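Setting up your Bodia table loom
Section 3: Warping and your first rows

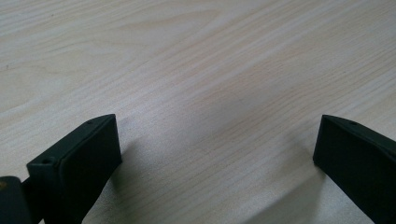

Abena Arthur wrote to ask whether she could skip the resting day between warping and weaving, as her first scarf on the Bodia had come out fine without it. You can, Abena, if your yarn is cotton or linen. Wool and anything with a bit of stretch really does settle overnight, and the tension is so much nicer in the morning that I'd urge you to try it once and compare.

By now you should have the two side frames joined to the beams (Section 2) and the ratchets clicking freely in one direction. If they click in both, go back to Section 2, step 6, and flip the pawl over. Now for the good part!

Before you start
You will need the loom, the 40 cm heddle that came with it, the threading hook, the warping peg, both clamps, a roll of brown paper and your warp yarn. For the sampler in this section you want 3 balls of the Gadeo cotton, or any smooth yarn of a similar thickness. Please don't begin with mohair. I know it's beautiful. It clings to itself and you will spend your first evening picking threads apart.

3.1 Warping the loom

1. Clamp the loom to the table with the back beam facing the peg. Tighten the clamps by hand only.

2. Clamp the warping peg in line with the middle of the heddle, 180 cm from the back beam. A second table or a sturdy shelf will do if yours is short.

3. Stand the heddle in its neutral slot, between the up and down positions.

4. Tie the yarn to the back apron rod at the right-hand side. Any knot that holds is the right knot.

5. Pull a loop of yarn through the first slot with the threading hook, walk it to the peg and drop it over.

6. Bring the yarn round the back apron rod and pull the next loop through the next slot. Carry on across the width you want, going over the rod one time and under it the next.

7. Cut the yarn and tie it off to the rod.

Note: the loops should be snug but not twanging. If the peg starts to lean towards the loom you are pulling too hard. Lift off the last few loops and do them again more gently.

Caution: keep the path between loom and peg clear of pets and small children until the warp is wound on. A warp at knee height is hard to see.

3.2 Winding on

1. Cut through all the loops at the peg and hold the bundle in one hand.

2. Turn the back beam handle with the other hand, keeping an even pull on the bundle. Feed in brown paper as you go, so that each layer of yarn lies on paper and never on the layer beneath.

3. Stop when the ends hang 30 cm in front of the heddle.

If you have a friend to hand, this is a lovely job for two. One pulls, the other cranks, and it's done in almost no time at all. On your own, stop after every full turn and give the bundle a tug.

4. Each slot now holds two threads. Take one of the two and thread it through the hole beside the slot. Leave the other where it is. Work from one side to the other and check every ten or so, as a missed hole is easy to mend at this stage and a nuisance later.

5. Tie the ends to the front apron rod in small bunches, starting in the middle, then the far left, then the far right, and filling in between.

6. Pat the warp with a flat hand. Retie any bunch that feels softer than its neighbours.

3.3 The first rows

1. Wind the shuttle with scrap yarn, something thick.

2. Put the heddle in the up position, pass the shuttle through, and press the yarn down with the heddle.

3. Put the heddle in the down position and pass the shuttle back.

4. Repeat until the gaps between the bunches have closed.

5. Change to your proper weft and weave away — leave the yarn at a slant in each row before you press it down, and your edges will stay straight.

Note: wobbly edges in the first few centimetres are normal. Mine wobbled for the whole of my first table runner and I still use it.

Spare parts
Pawls, apron rods and heddle blocks are stocked by Juvetti. Quote part 269 for the pawl and part 679 for the apron rod. Heddles from the older Erraji loom fit the Bodia too, but the neutral slot is a little loose on them, so fold a strip of card and tuck it in behind.

Section revised 9/2/24, with thanks to Urs Eberhard and Youssra Ouazzani for trying out the steps in 3.2.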